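Work has changed a bit since March

I've been at Carrasco for nine years, most of them in returns. A shirt comes back, you check it, fold it, bag it and put it on the rail or in the seconds. The Gavex line took over the bagging in March and it does that well enough. It can't fold anything that arrives in a heap, so that part is still ours.

What has changed is that 15 of us now spend part of the week upstairs, handling clothes with trackers strapped to our wrists. The recordings go to Ninar, who are building the folding system. You pick the shirt up, find the collar, shake it out or smooth it down, and start again. I did 173 in my first fortnight. The straps get warm and you notice the weight by lunchtime, but it is easier on the back than the line. 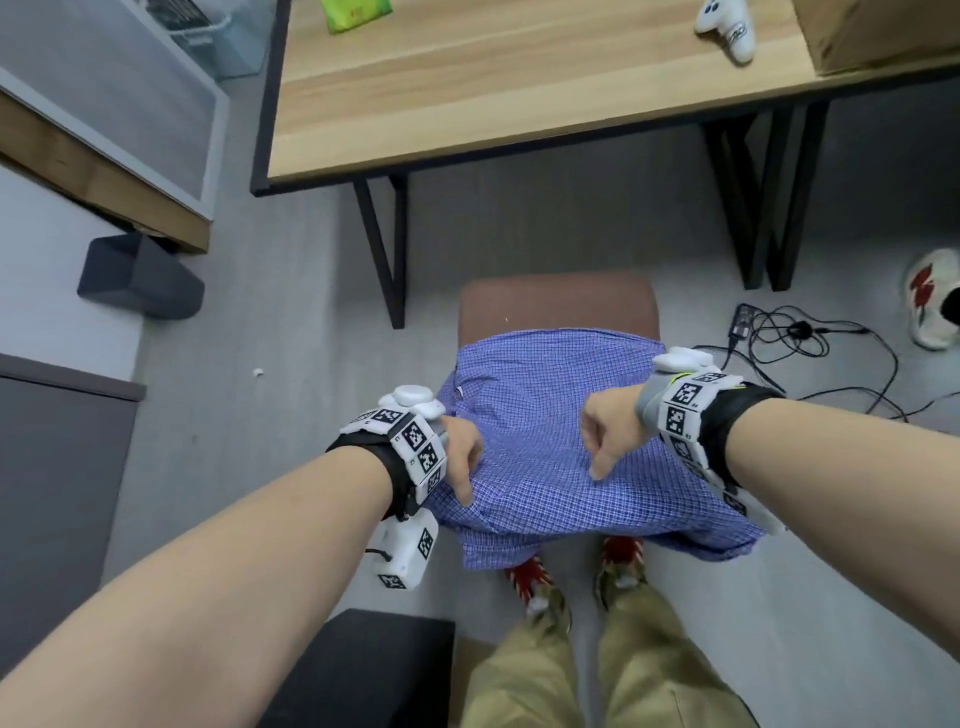
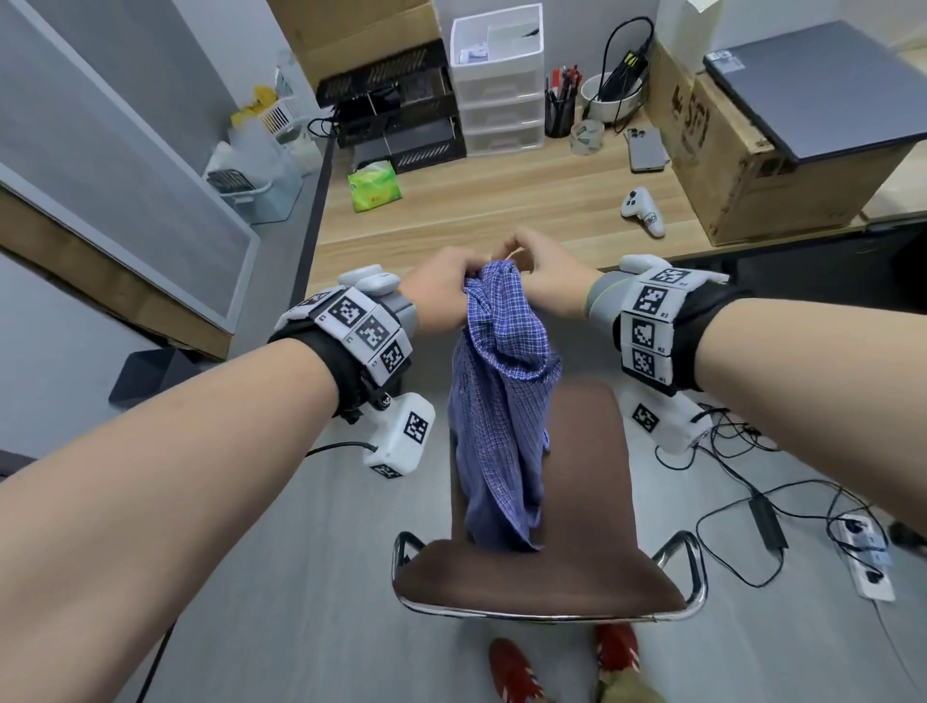
Checked shirts over a seat, trackers on both wrists.

Opinions differ on the floor. Some people won't sign up, as they feel they are training their own replacement. I can see that. We have been told there will be no job losses for 18 months and that anyone who wants it can retrain on the Gavex line. The retraining is two days at the Sernine site and you get your travel paid.

I have put my name down. I also asked whether the upstairs hours count towards the returns bonus, and they don't at present. The union rep is taking that up with the managers and we should get an answer before the new rota comes out.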